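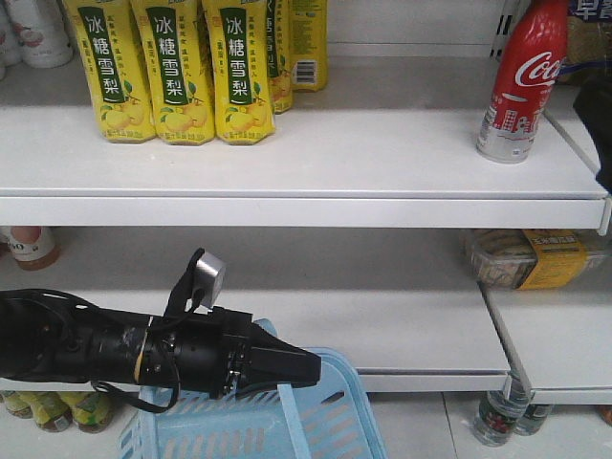
I've had the same job for a while now and people keep asking what it involves, so I'm going to write it down in one go. I write and edit labels for packaged drinks. Mostly the words on the back. A thread.

---

The front of a bottle belongs to the designers. The back belongs to me, the client's lawyer and whoever decided how big the barcode has to be. I get what's left.

---

What's left is usually smaller than a matchbook. Into that goes the ingredient list, the nutrition panel, storage directions, the company address, a recycling note and the date line. Then someone from marketing asks if there's room for the brand story.

---

There is never room for the brand story. I've cut a 300 word story to two lines more times than I want to remember. The last one was about a grandfather and an orchard. The grandfather went first.

---

Most of my work is for importers. A drink is already made, already sold somewhere else, and already has a perfectly good label in another language. My job is the English that goes on for sale here, either printed or on a sticker.

---

Stickers get a bad name. People think they look cheap. A good sticker is squared up, sits flat and doesn't cover anything a shopper wants to see. A bad one goes straight over the picture of the fruit.

---

Names are the hardest part. A name that takes four characters in Chinese can take five or six words in English, and the sticker hasn't grown. "Rock sugar snow pear" is four words and it's one of the easy ones. Every word in it is an ordinary word.

---

The trouble starts when a client wants it to sound fancier. I've seen drafts with "alpine" and "crystal" in them for a drink with no mountains and no crystals. I send those back with one comment: what's in it?

---
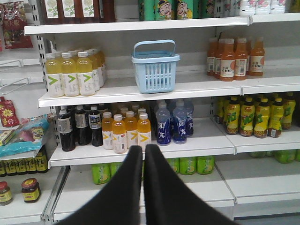 **Ailbhe Madigan**
Label editor, Pledbridge

---

Some notes on type size, which I get the most mail over.

Small type isn't always the problem. Small type in light gray on a clear bottle is the problem. Same size in black on white and most people can read it at arm's length.

---

I test everything on my mother's kitchen counter with the ceiling light on and nothing else. If she has to pick up the bottle and turn toward the window, I ask for darker ink. I have asked for darker ink on pretty much every job this year.

---

All caps doesn't help either. Clients ask for it when they're worried. A long ingredient list in caps turns into a gray brick. Use caps for the heading, sentence case for the rest.

---

Curves matter too. A line that reads fine on a flat proof wraps around the side of a round bottle and you lose both ends of it. I print the proof, cut it out and tape it to a real bottle. It takes two minutes and it has saved me from some bad ones.

---

Biggest job so far this year was for Lastico. 138 labels, all sizes, all due in May. Every one had the same storage line on it and every one had it worded a bit differently, depending on who had typed it.

---

Versions I found: "Keep cool." "Store in a cool place." "Store in cool dry place." "Store cool and dry." "Keep in a cool, dry place away from sunlight." All of these mean the same thing. I picked "Store in a cool, dry place" and changed the rest.

---

It's dull work and I like it. I put on the radio, open the spreadsheet and go down the column. By the end the whole range sounds like one company wrote it.

---

Letters with marks on them get their own post.

I did a small job for Çınar, and the first proof came back from the printer as "Cinar." Second proof had a box where the first letter should be. Third proof was right on the front and wrong in the address.

---

The typeface simply didn't have the letters. Somebody had swapped it late to save space and didn't check. So now my first question on any job is what typeface, and does it have everything we need. I ask before I read a word.

---

And yes, the dot matters. Çınar has an ı with no dot. If you put the dot on you've spelled it wrong, and the person whose name it is will see that from across the room.

---

A few people have asked how I check my own work. Three passes:

- numbers only, against the client's sheet
- words only, out loud
- everything again the next morning, on paper

---

The reading out loud feels silly and catches the most. Last month it caught "Shake well before opening" on a can of something fizzy. It had been through four people by then, and I was one of them.

---

On paper because I don't see mistakes on a screen after lunch. I don't know why. Print it, get a pencil, sit somewhere else.

---

Money, since someone always asks. I charge by the label for small jobs and by the day for big ones. Changes after sign-off are extra – I put that in writing before I start. I didn't used to, and there was a run of 200 cases at Londholm with a reprint that we argued over for most of a winter.

---

Who ended up paying: they paid for the print, I did the corrections for free. I think that was fair. We still work together.

---

If you want to get into this, read labels. Pick one kind of product and read the backs of everything. You'll start to notice who took care. Water is a good place to start as there's so little to say and people still get it wrong.

---

Also learn to use a ruler. I mean a real one, in millimeters. Most of my arguments with designers end when I put it on the proof.

---

Replies are open until 6 or so, then I'm making dinner. Please don't send me pictures of typos on menus. I have plenty of those already.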